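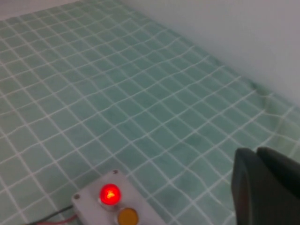
What does hospitality ask of the person holding the door?

Mostly attention, and the willingness to keep learning what to do with it. We have been running a program on exactly that question, and we are looking for people to join the next round.

Call for participants: The Quiet Host, a season of practice at Pladodeo

Pladodeo is a small teaching house for people who look after other people. Some of our past participants run guesthouses. Others have been hospice aides, school bus drivers, barbers, front desk clerks, and one was a retired judge who wanted to be better company at dinner. The common thread is that they all wanted to treat welcoming a guest as a craft you can practice, the way you'd practice the cello or bread baking.

The season begins in November and runs for 90 days. We take 12 people at most, and we'd love for you to be one of them!

What we do together

Each morning session starts at 7:30 with twenty minutes of silent sweeping, indoors or out depending on the weather. After that we work on one thing. It might be how to carry a tray into a room where two people are having a difficult conversation. It might be how to say goodbye at a door (this took our last group an entire week, and they asked for more). We borrow from several traditions of hospitality, from monastery guest rules to the old country inns, and we read short texts aloud and argue about them over soup.

Afternoons are for real guests. People from the neighborhood come by between 2:00 and 5:00, and participants take turns receiving them. You will host alone, you will host in pairs, and you will also spend plenty of time being the guest, which many people find much harder. Try sitting still while a person you barely know pours your drink and wants nothing from you. It's wonderful, and it can make you squirm.

Evenings are your own, except for 4 long dinners spread over the season. Those are planned, cooked, and served by the group, start to finish. I can't wait for them. I say that every year and I mean it every year.

The notebook

Everyone keeps one. At the end of each afternoon you write down a single thing you noticed about a guest and a single thing you missed. Our shelves hold 2,359 of these entries from earlier seasons, copied out by hand with the guests' names removed, and you're welcome to read them at any hour. Some are funny. A good number are a bit painful. My favorite reads, in full: "She moved the chair herself. I was talking."

Who we hope will write to us

You don't need experience in the hospitality business. You don't need to be outgoing, either, and some of the finest hosts who have come through here hardly spoke. We'd especially like to hear from people in their first year of caring for a parent, people who have managed a dining room for so long that it has gone stale for them, and anyone who has been told they are "too much" with visitors (I was, for years, and fairly).

You do need to be able to attend every morning. Missing one now and then for illness or family is fine, of course. Holding a job that regularly overlaps with mornings won't work for this round, but please ask about our shorter spring course.

You should also be comfortable with being corrected in front of others. We are kind about it, and we do it a lot.

Where and how

The program takes place in our rooms at Sadowski, on the second floor. There is an elevator, and a bathroom with grab bars. Participants find their own lodging, though we keep a list of spare rooms within walking distance and will happily send it along. Lunch is included every session day. Tell us about allergies early so the kitchen can plan.

The fee is $300 for the whole season. If that's out of reach, say so in one line and we'll set a different amount with you. No paperwork, and it has no effect on whether you get a place.

To apply

Please send us a letter of one page or so. No résumé. We'd like to know two things:

A time you were received well somewhere, with as much detail as you can remember.

A habit you have as a host that you'd like to look at.

Handwritten letters are welcome, and so is email. If writing isn't your strength, call and leave a voice message with the same content. We read and listen to everything, and every applicant gets a personal reply.

Shortlisted applicants are invited for an afternoon visit, where you'll be served something hot and we'll talk for an hour. Bring your questions, even the skeptical ones!

Letters go to Onyekachi Akande, Program Host, Pladodeo, Sadowski.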